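Home | Features | Reviews | Workshop | Subscribe

Two grippers, one toddler's puzzle and a very long August

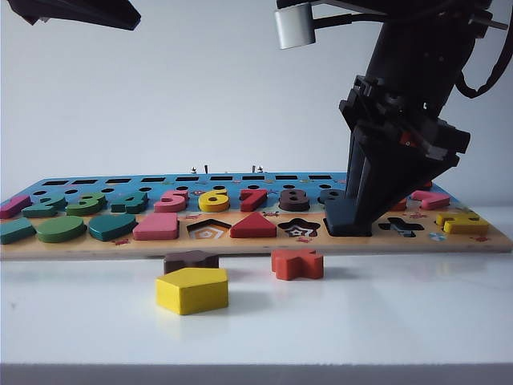
I had the Workby gripper on loan for most of August, and the Varkard for the fortnight after that, and if you had asked me at the start which one I'd be sorry to send back I would have said the Workby without a second thought. It is the prettier of the two, it came in a lovely padded case, and the people at Workby had written a manual you could read in the bath (I did). But a catalogue only tells you how hard a gripper can squeeze, and what I wanted to know was how it behaves when it has to be a bit delicate, which is why I spent so many mornings with a wooden shape puzzle. Take the navy square. It has straight sides and sits in a slot cut to the same shape, so the fingers have to come down square to it as well, and a small twist at the wrist is enough to spoil things. The yellow pentagon, the brown star and the orange-red cross are trickier again, and I'd defy anybody to guess the best place to grip a star!

Each gripper had 15 goes at every shape, on the same arm, with the same lazy settings I use for everything. The Workby was quick and rather sure of itself. It closed fast, and on the oval that was fine, but on the star it tended to nudge the piece round as it took hold, and then of course it wouldn't go back in. The Varkard dawdles. It has softer pads and a slower close, and I had time to sip my tea between one shape and the next, but it dropped far fewer of them.

Then there's the controller, and I'm afraid I have to grumble. Both grippers went through a Cisternas box, bought second-hand from a dealer in Skemberg for 400 pounds, and it took me two evenings to get it talking to the Workby. The Varkard was going before lunch. A new one costs 2000, and I can't say I'm tempted.

I've kept the Varkard on for another month.

15 comments | 400 shares

We use cookies to improve your visit. Accept | Manage settings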